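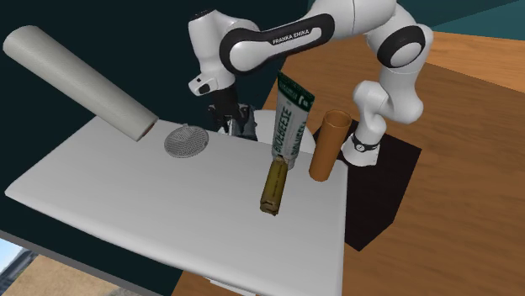

Oluf Bundgaard told me that comparing two grippers in a simulator is like comparing two pairs of boots by looking at the boxes, and I've been arguing with him in my head ever since. He may well be right! But I've had such a good time with this that I'd like to hear from other people before I give up on it.

I'm trying to choose between an ordinary two-finger parallel gripper and a Verow suction cup for tabletop picking, and I'm doing the first round of testing entirely in simulation with a Franka arm. My test objects are mostly tubes and rolls, with a flat round mesh strainer thrown in to make life difficult. Same arm, same table, same objects, and I only swap the tool at the end. Each tool gets 14 goes at each object, with the starting position of the object nudged a little every time. A pick passes if the object is still held after the arm has lifted it and waited five seconds.

The fingers are doing well on anything upright. They come down from above, close on the sides, lift, lovely. They are hopeless on the strainer when it's flat, because there's nothing to get hold of, and they push it along the table like a beer mat. The suction cup, on the other hand, picks up everything. Every single time. The strainer, the rolls, even the open cardboard tube, which it seems to grab by the rim. I was over the moon for an evening, and then I started to wonder.

So, two things I'd love help with. Is my suction result worth anything? And is there a fair way to score the two tools against each other, given that they need to approach things so differently? I'm using the same straight-down approach for both at the moment.

I can change the scene easily, so please suggest things to try. I do have access to the real arm later on, but only for a short slot, and I'd like to turn up with a decent plan.

Asked in June by Viola Sanna
Filed under: Arms and grippers > Simulation > Comparing tools

Hongmei Zhong

What a nice project. I'm afraid the suction result is worth nothing at all, though, and the strainer is what gives it away. A mesh is full of holes. A real cup on a mesh just sucks air through it.

My guess is that your simulated cup isn't doing suction. Lots of simple setups fake it by making a fixed joint between the cup and whatever it touches, so the object is glued on until you tell it to let go. The physics has no idea about air. Look for a setting with a name like "attach distance" or "grip distance". If your cup is grabbing an open tube by its rim, that's the same trick again, as a cup that's only half covered can't seal.

You can make it a lot more honest without modelling any air:

Put a ring of small contact points round the lip of the cup and only allow the joint if every one of them is touching. I use 28 points, and that was plenty for a cup the size of my thumb.
Give the joint a breaking force, so that heavy things can fall off.
Keep a list of objects that leak, and refuse the joint for those outright. It's crude but it works.

With the ring in place you'll find curved sides become difficult too. A flat cup on a narrow tube touches along a line and misses everywhere else. Real cups have some give in them (the ones with bellows have a lot), so you may want to allow a small gap at each point. How small depends on the cup. I measured mine by pressing it on a jam jar and looking from the side.

On the scoring, I would stop using one approach for both. Let each tool come in the way that suits it. For the fingers that means across the short side of anything lying down, and for the cup it means square on to the surface it's going to touch. Then count the planning failures separately from the drops. "Couldn't get there" and "got there and dropped it" are two very different problems, and if you lump them together you can't tell which one to fix.

Zihan Ding

Just buy the fingers. I've used both and the cup needs a pump and a hose and the hose gets everywhere.

Shaohua Lü

Agree with Hongmei about the glue. I'd add that your finger results are probably flattering as well, only less obviously! Check the friction value on the fingertips. I had mine far too high for months and was terribly proud of a gripper that could hold a smooth tin by its very edge. When I turned it down, my passes on one awkward roll went from 43 to 28, out of the same number of tries, and the lower figure was much closer to what I later got on the bench.

What I'd do is run everything at three friction values, low, middle and high, and see whether the ranking of the two tools changes. If the fingers win at all three, you've learned something even though none of the three is exactly right. If the ranking flips, you know what to measure first in your slot on the real arm.

Have a go at putting the tubes closer together, too. Open fingers need room on both sides of an object and a cup doesn't, and that's where suction earned its keep for me – not on single objects in open space. Two tubes with a finger's width between them is a good test.

I haven't tried the Verow. I did have a Seltia cup on loan and the lip marked quite easily on rough cardboard, so take a spare.

Contact us | © Sosport Community Help | Back to top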